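Home | Features | Field Notes | Places | Back Issues | Subscribe

CONSERVATION & COMMUNITY

The Slow Return of Drurnen Marsh

A drained peat bog on the edge of town is holding water again, and the people who blocked the ditches are still learning what it wants to be.

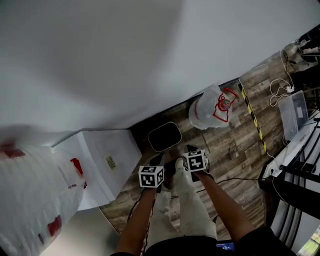
The first ditch at Drurnen was dug to grow celery. The Bélanger family bought the land cheap, cut a channel along the north side, and found that the peat underneath made good dark soil as long as the water stayed out of it. More channels followed. By the time the farm closed there were 22 of them, all running downhill to Murden Creek, and what had been a bog was a flat brown field that blew away a little every dry summer.

Ching-wen Tam first walked it as a graduate student with a soil probe. She is now the site ecologist for the land trust that owns the property, and she still has the notebook from that visit.

"I wrote down 'thistle' on almost every page," she says. "There was a patch of sphagnum in the far corner, under some black spruce, and that was all that was left of the original plants."

The patch covered less ground than a two-car garage. It is the reason the trust made an offer on the whole property, all 163 acres of it.

Blocking a ditch is simple work on paper. A crew drives a row of sheet piling across the channel, packs wet peat behind it, and waits for rain. At Drurnen the first three dams leaked around the sides within a month. The peat next to the channels had dried and cracked so deeply that water ran straight through it. Wayne Penner, who runs the excavator, ended up digging much wider trenches and keying each dam well back into the bank.

"You go until you hit stuff that looks like chocolate cake," Penner says. "If it looks like coffee grounds, keep going."

The dams have held since then. Water in the monitoring wells now stays within a few inches of the surface through most of the summer, and in March the lower field floods outright. Wood frogs found it the first spring. So did a pair of sandhill cranes, which have nested on the same hummock twice.

The plants have been slower. Sphagnum does not seed itself into bare peat very well, so the trust collects fragments from the old corner patch, spreads them by hand, and covers them with straw. The crew put down 1,000 bales the first year and 2,000 the next. In the wetter strips there is now a green carpet with cotton grass coming up through it. In the drier ones the straw mostly blew into the fence.

Cattails are the current argument. Years of fertilizer are still in the soil, and cattails love it. Tam would like to cut them below the waterline each fall. Penner thinks they will thin out once the nutrients wash through, and he points out that the red-winged blackbirds have no complaints. For now they are cutting half the stand and leaving the other half alone.

Not everyone nearby was happy about the project. Two neighbors on the creek road worried about wet basements, and the trust agreed to leave the southernmost ditch open and put a gauge on it. The readings are posted at the trailhead every month.

The trail itself is a short boardwalk that ends at a bench facing the spruces. The trust named it Stillness, after a line in one of the old farm diaries, though on a spring evening the frogs are loud enough that you have to raise your voice. Dogs are allowed on a leash. The lot holds six cars — park on the gravel side, as the other side is peat.

Filed under: Wetlands, Restoration, Land Trusts

163 shares | 22 comments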